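The Slow Return of the Steamed Pudding

Half past four and the windows in Efua Dankwa's kitchen have gone completely. Can't see the street. There's a pan lid rattling, a radio on somewhere upstairs, and a smell that anyone who ate school dinners before a certain point will know in the back of their throat. Suet. Lemon peel. Hot string.

"You can't rush it," she says, rushing about. "Two hours. You put it on and you go and do something else."

Most of us stopped doing this. Our grandmothers steamed everything – puddings, fish between two plates over the potatoes, a whole ham if there was a pan for it. Then came the microwave and the oven chip and steaming became something for people on diets. Limp broccoli. A grey chicken breast. A plastic tower with three tiers and a timer that went ping, used twice, then up in the loft with the fondue set.

Now it's creeping back. Not in a big way, not yet. But ask around and you hear it. Gas bills, partly. One ring on low, a stack of food above it, dinner for four. Partly it's the dumplings, which people tried making when they were stuck at home and then kept making. And partly, I think, it's that we're all a bit tired of crisp. Everything has been crisp for years. Air-fried, charred, shattered over something. Soft is due a turn.

Dankwa runs a supper club called Satside out of what used to be a betting shop. 17 seats, one sitting, no choices. In September she did a whole menu without once turning the oven on. Steamed leeks with mustard to start, then sea bream with ginger, then a marmalade pudding the size of a football, carried in and cut at the table. People clapped. She was embarassed about it, still is.

"They clapped a pudding," she says. "My gran would've been furious. It was a weekday food."

Her gran's basin is on the shelf behind her, chipped, brown inside from tea stains because for some years it was also where the teabags went. Dankwa uses it for everything. Greased, a circle of paper at the bottom, batter in, pleated paper on top, string round twice and a loop for a handle. The pleat matters. No pleat and the pudding has nowhere to go, and she has scraped sponge off a ceiling once already.

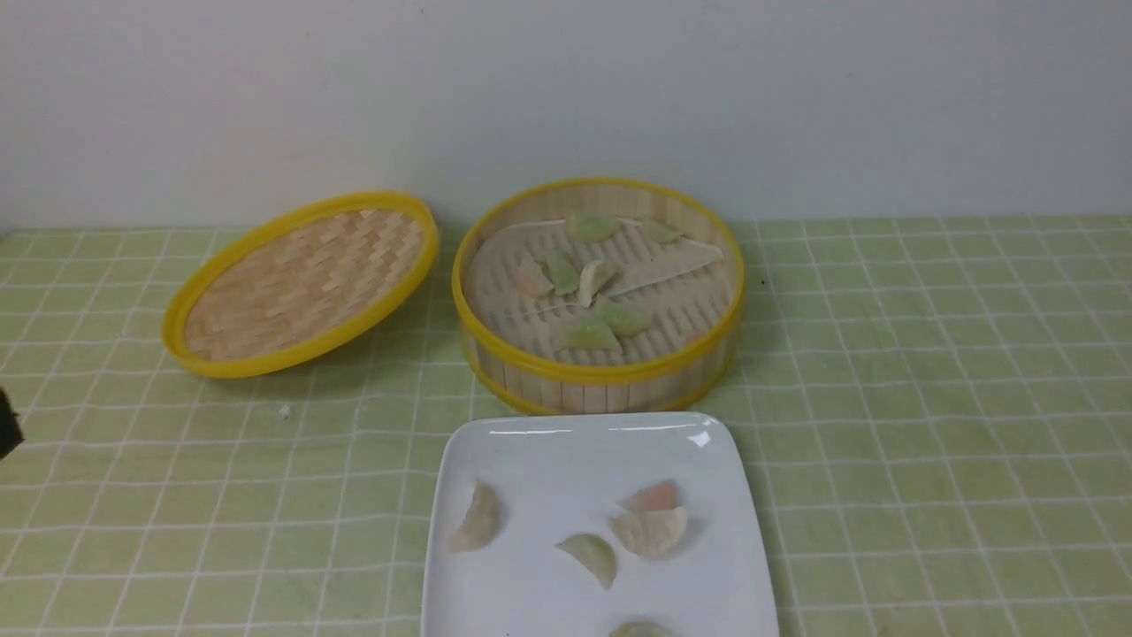

Photograph: Ghislain Robichaud

Further north, a different sort of steam. Dehua Zou teaches bun making in the back of his shop, Bremeo, to anyone who turns up with an apron. He's been at it since he was a boy and he's 42 now, and he is strict about dough and relaxed about nearly everything else.

His first lesson is always the same. Water. How much, how hot, how far from the food. Too much and it boils up through the bottom and your buns sit in a puddle. Too little and you burn the pan dry, and the smell doesn't leave the curtains for a week. He likes a good rolling boil before anything goes in, then turned down a touch. A coin in the bottom of the pan. While it rattles you have water. When it stops rattling, run.

Second lesson, leave the lid alone. His students can't. They lift it, they peer, they let all the heat out, the buns sag. He has started standing next to the stove with his arms folded.

Third is the one I didn't know. When the time's up, turn off the heat and wait. Don't whip the lid off. A sudden blast of cold air and a lovely smooth bun will wrinkle like a thumb in the bath. Couple of minutes, then open it a crack, then all the way. I've been doing it wrong for years.

Bamboo or metal? He shrugs. Bamboo soaks up some of the wet, so you get fewer drips on the dough. Metal is easier to wash, and you tie a tea towel round the lid to catch the drops. Both work. What he won't have is bamboo put away damp. Air it properly, he says, somewhere with a bit of a draught, and don't shut it in a cupboard till it's dry right through. Never soap either. Hot water and a brush.

Gerasimos Michailidis came to it from fish. He has the corner site at Kalinowski, the covered market, and he got sick of customers taking home a nice piece of hake and murdering it in a frying pan. So he began writing the steaming time on the paper in pencil. Hake, seven minutes. Mussels, until they open and not a second more. He's written it on so many parcels that people now ask for it when he forgets.

"Fish is wet already," he says. "Why do you want to dry it?"

Hard to argue. I took a bit of his hake home and did it on a plate over a saucepan, another plate on top, spring onion, soy, nothing else. Seven minutes. It came apart in big white flakes and there was a spoonful of juice on the plate that I drank standing up at the sink.

Not everyone's convinced. My neighbour Brittany Friesen, 70 and a very good plain cook, gave up steaming the day she could afford to and has no plans to go back. She remembers the kitchen wall running with it. Wallpaper coming away at the corners. Her mother topping up the pan from the kettle all Sunday afternoon and nobody allowed out till it was done. She had a slice of Dankwa's marmalade pudding when I brought some round, ate the lot, asked for custard, and said it would of been just as good baked.

Back at Satside the timer's gone. Dankwa gets the basin out by its string, swearing a little, and snips the paper. She runs a knife round the edge, puts a plate on top, turns the whole thing over and waits.

Then a sort of sigh, and it drops.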